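3.2 Uploading, syncing, and trail visibility

Traramlow stores every recorded route twice, once on the phone and once on the server. The phone copy is written as the user walks and is never changed by the server. The server copy is made at the first upload and can be renamed, trimmed, or merged with another route through the web profile. Most of the trouble we report in this paper comes from the gap between these two copies.

A route can be uploaded as public, as private, or held on the phone only. Held routes do not appear in the web profile at all, and several people in our study took this to mean that the recording had failed. Private routes appear in the profile but are left out of search. The setting can be changed later from either side, but a change made on the web reaches the phone only after the app has been opened with a data connection -- a detail the help pages mention once, under battery use.

We asked 80 walkers to record and upload routes over one season. They produced 3,457 uploads, of which 126 ended with a different visibility setting on the phone and on the server. We call these split routes. Aravena and Daza read the logs for each one separately and then compared notes. Most split routes followed the same pattern: the user edited the route on the web, went out again before syncing, and saved a new recording under the old name. The server kept the web setting and the phone kept its own.

The Histen add-on, which lets a user follow someone else's route offline, made matters worse. It copies the route at the time of download and does not check it again. If the owner later makes the route private, the copy stays on the follower's phone with its waypoints and comments. Two owners told us they had expected it to disappear.

Place photos raise a related problem. A waypoint may carry pictures, and in the current version these take the visibility of the waypoint and ignore that of the route. Ulloa tested this by making a public route private and opening its waypoints from a second account. The text was gone, but the thumbnails still loaded until the cache was cleared by hand. Ibarra repeated the test on an older phone with the same result.

Rendered indoor views are shown in Figure 4.

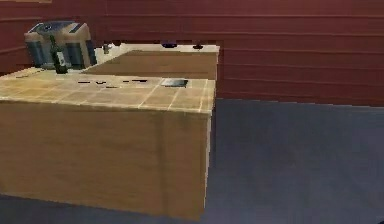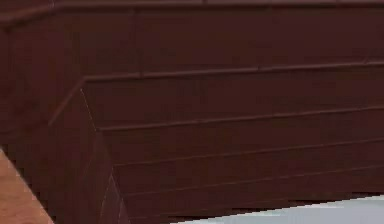
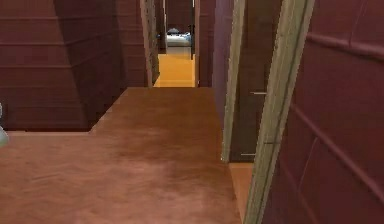
Figure 4. Computer-rendered views of one indoor location.

3.3 Conflict handling

When the two copies differ, the app keeps the one with the later edit time. This works for names and notes. It works poorly for track points, where a trimmed route on the web can be replaced by the full recording from the phone. Birhane, the sync service used by Traramlow, can return both versions and let the user choose, but the option is off by default.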